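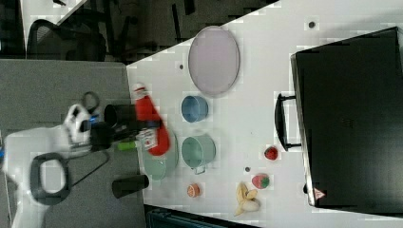

Morris reading group and work meeting, November, minutes by me (Lowri Owen) because it was my turn again. We started at ten past two with the corrections method, which took up most of the afternoon. For anyone who missed the last one: we stop recording whole runs from start to finish, let the policy drive, and only take over when it's heading somewhere daft. The short takeover gets saved and weighted more heavily in the next round of training. Igor talked us through the play-food table, and we used the red bottle over the mint-green plate as the case to argue about, as it's the sort of moment where an operator has to decide very quickly whether to grab the controls or leave it alone. I said I'd have left it. Igor said he'd have taken over. That disagreement more or less set the agenda for the next hour.

Minutes of last time

Agreed, apart from the bit where I wrote that Drarkotport had sent us their code. They've sent us a link to a page saying the code is coming. Corrected.

1. Results so far

Igor Bednarek reported. With the corrections method the arm managed 16 placements out of 20 in the plate task, with a limit of 30 seconds each. The policy trained only on full runs did worse, but Igor doesn't want its score in the minutes until he's rerun it with the same starting positions, which I think is fair enough. He did read it out, so those of us in the room know, and please don't put it on a slide.

I asked what counted as a success. It's the object resting on the named target, gripper open, arm backed away. Something propped against the rim counts as a miss. There was a bit of grumbling about this (mostly from me, I'd been scoring rim ones as passes on my own sheet) and I've agreed to go back through the recordings and change them. Sorry all. It shouldn't touch Igor's figure, he scored his own.

2. When to take over

The long one! The trouble is that Igor and I don't step in at the same time. He goes early, as soon as the gripper looks as if it's drifting, and I hang on to see if it sorts itself out. So his corrections are short and tidy, and mine are longer with more undoing in them. Fed in together, the model seems to get a slightly muddled idea of how to recover. Igor thinks that's what is behind the hesitation over the plate, where the arm hovers and can't make its mind up. I think it could just as well be the depth estimate. We haven't got anything yet that would settle it.

Ideas put forward: train on each person's corrections separately and compare; write down a rule for stepping in; or have the system flag the moment itself using the spread between its predicted actions. The flag is the nicest idea and the most work. We'll do the separate training first as the data's already there and it only costs us a night on the machine.

I also raised that some of my late takeovers have fast arm movement in them, so the held object smears in the camera view. Igor would drop those clips. I'd keep them, the arm moves quickly when it's running by itself as well and it has to cope with whatever the camera gives it. Left open - we'll try it both ways if there's time.

3. Object names in the prompts

Short item. We've been sloppy. I type "pot" for the sage-green one and Igor types "saucepan", and we've both got two strawberries to choose from and just say "strawberry". From now on there's one list and we stick to it, with "small strawberry" and "large strawberry" for those. Old recordings get their prompts changed by script. Igor says that's a quick job, and I've written that down so I can remind him.

4. Visit to Pledasstead

The Bovwood people would like to see the method running at their place in Pledasstead. I'm keen, Igor less so, as their lighting is different and we've never tested anywhere but here. We agreed to say yes to a talk and maybe to a live run, depending on how the lighting tests go. I'll write to them and try to sound more certain than that.

5. Any other business

Igor wants the shared drive tidied. So do I, but neither of us offered.

The write-up is still missing a related work section. I'll have a go, and I'd be glad of any papers on hand-over timing, especially ones that compare operators with each other.

Actions

Lowri: rescore the rim placements, write to Bovwood, start on related work.
Igor: rerun the full-run policy, set off the separate training, prompt script.
Both: agree the object list before anybody records anything else.

Finished at twenty to four. Next meeting same room, Igor to take the minutes.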